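Home Columns Food Opinion About Subscribe

Search this site... Go

Filed under: Opinion, Eating at Home

Stop telling me to follow the recipe

I moved to Milport in April and the first thing I did was throw out my recipe binder. It had 107 pages in plastic sleeves and I'd cooked from maybe a dozen of them. My sister was horrified (she laminates hers!) and we've been arguing about it ever since, so now you get to hear my side.

Recipes are great for learning. I learned to make a decent stew from one, and I'll always look up a cake because cake is basically chemistry. But a Tuesday-type supper, the kind where you're tired and there's half a cabbage? You don't need a page for that. You need to taste it, frown, and add something salty or sour, then taste it again. My grandmother cooked that way for 63 years and never owned a measuring spoon.

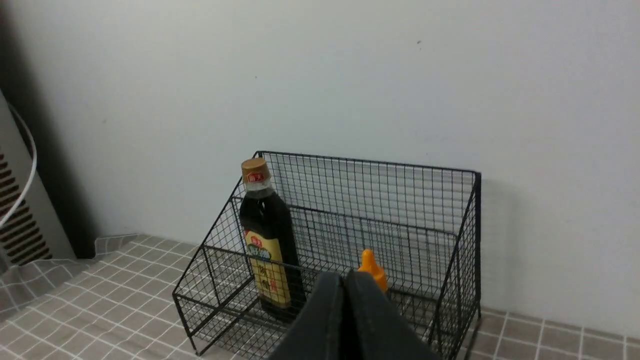
Lourenço Simões wrote in after my last column to say I was being unfair to beginners, and that "add something sour" means nothing to a person who has never ruined a pot of soup. He taught himself from a library book at 40 and followed every line of it for a year, down to the quarter teaspoons.

Okay, fair! I'll give him the year. What bugs me is the stuff that comes after, when people have made the same chili thirty times and still panic if they're out of cumin. I got a message once from a reader who drove to the Figueiredo market and back in the rain for one bay leaf. One! I've left out the bay leaf plenty of times and supper still got eaten.

So pick one dish you know pretty well and make it this week with the page shut in a drawer. If it's bland, fix it at the table. My sister is trying it with her lentils and has already called me twice.

Tags: home cooking, recipes, columns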